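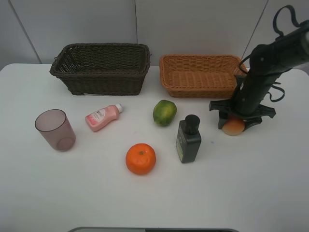

I'd been on at my sister for weeks about the open day at Mevance, mostly because she keeps telling me she'll have a robot doing her kitchen by the time she retires and I wanted to see if she had a leg to stand on. So on August 9, 2023 we drove over to Stimthorpe, got lost twice on the trading estate and rolled in just as the first talk was finishing. Parking was free, tea was £2, and the flapjack was very good.

The building used to be a carpet warehouse and still feels like one. You sign in, get a sticker, and off you go round the bays in whatever order you fancy. We skipped the lorry-unloading (long queue, lots of small boys) and headed straight for the bit marked "Tidying".

It's a humbler business than I'd pictured. A white table, a couple of wicker baskets and the sort of clutter that builds up on any worktop by teatime, with one black arm to deal with it. Fruit goes in one basket, everything else in the other. Brenda Birkett was looking after the bay and she was brilliant — she used to manage a greengrocer's, so she knows what a bruised peach costs you. I asked her straight out if it could clear my table. "Your table, no," she said. "This table, on a good day." 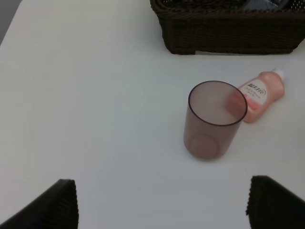 The view from down by the gripper, with a see-through cup and a pink bottle on its side.

I hadn't thought about cups at all before this. Brenda says see-through plastic is a pain for cameras, and a bottle lying down is a different job from the same bottle standing up. You and I would just grab either one while talking about something else! She reckoned that was the whole difficulty in a nutshell, and then had to go and answer a man who wanted to know if it did ironing. It doesn't.

My sister, meanwhile, had got very keen on the remote control. Hers lives down the side of the settee, and she'd pay good money for anything that put it back in the same basket every night. I did point out that a basket on its own would cost her a lot less.

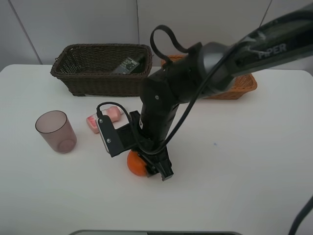 Is it any use in a shop?

This was the part I really went for, having done my time on the tills. Agbeko, who run the bay next door, are trying to get arms like these to sort returned stock, and their chap was refreshingly gloomy about it. Same box, same shelf, all day long: fine. A tray of mixed odds and ends a customer has dumped on the counter: slow, and you'd want a person standing by. He gave me a leaflet with 1270 different items on the list they want to try, and they'd got through 50. I liked him for admitting it.

There was a third lot, Trudow, with a towel-folding stand. It was shut for lunch the whole time we were there. 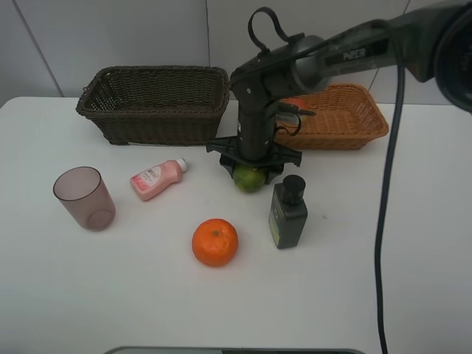

So, should you hang on to your dishcloth?

I would. For picking a piece of fruit off a plain table and popping it in a basket, I can see it coming along. For my kitchen, with the post and the cat and a saucepan soaking, I think we've a fair wait. My sister disagrees and we argued about it all the way to the ring road.

If you want to go, there's another open day in November. Talks last 30 minutes and you don't need to book, but do get there early for the lorry thing, and bring a jumper as the warehouse is perishing even in summer. The loos are at the far end, past the tea urn, through the door that looks like a cupboard.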